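Home | Table & Kitchen | Small Repairs | Letters | About

How to Clear a Table Without Making Four Trips

Juniper Holloway

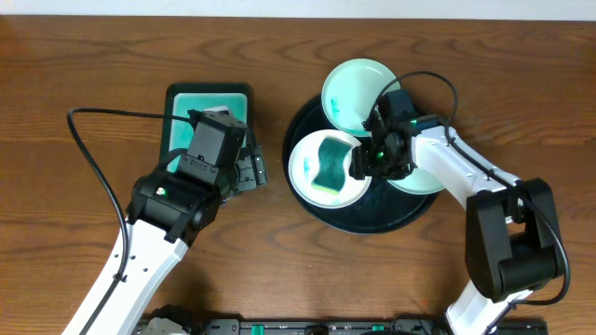
Clearing a table is a skill most of us pick up by dropping things. My household favors the heroic method, in which one person stacks everything against their chest and walks toward the sink with their chin on a fork. A tray is better. A big round black one with a raised rim will take three round plates, as long as you accept that one of them, usually the pale green one, is going to hang over the edge. Overhang is fine on the table. In a doorway it is a different matter.

1. Scrape first. Everything goes onto one plate, and that plate travels on top.

2. Set the tray down flat, well in from the table's edge. If you have a second, rectangular tray, give it the silverware and napkins and keep it out of the way of your elbow.

3. Biggest plate in the middle. Smaller ones go around it if they fit, or on top of it if they don't. Do not build a tower. I built one in December and I still find bits of it.

4. Glasses ride last and ride alone. My neighbor Santeri Mäkelä carries them by the stems, 2 to a hand, and is welcome to.

5. Lift with both hands, look at the door and not at the plates, and announce yourself – loudly, if there are children or a dog.

6. Wipe the wood before you sit back down. A dark, wavy grain hides gravy beautifully until your sleeve finds it.

Related
– Stacking Bowls That Hate Each Other
– Shim: Curing the Wobbly Table
– What to Do With One Odd Saucer

Contact | © Flornby Household Pages | Back to top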